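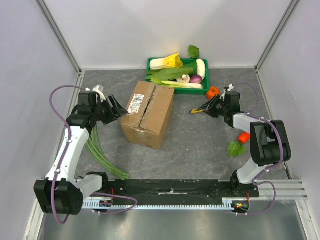
Skomton two-arm bench kit – acceptance checklist
Unit on trial from Stutari
Checked by: Doğukan Demirtaş, Monday

1. Platform bolts torqued. Pass.

2. Rack teeth clean, no chips. Pass. Wipe down every 300 hours per the manual.

3. Cable routing, both arms. Comment: purple cables hang over the metal panel in front of the rack. Add a tie point below each base.

4. Red wiring near left base. Comment: thin conductors on the open platform. Supplier to quote for a cover.

5. Indicator board below right arm. Comment: green and orange lights. The manual does not list an orange state – Stutari to clarify.

6. Emergency stop, 15 presses. Pass.

7. Gripper fingers, pad wear after 3000 cycles. Pass, left and right.

8. Work area. Comment: toy vegetables on the floor outside the green tray, including green beans under the left arm. Clear before homing.

9. Corner posts square and tight. Rear right retightened, then pass.

Result: conditional. Items 3, 4 and 5 stay open. Retest in August, 28 points.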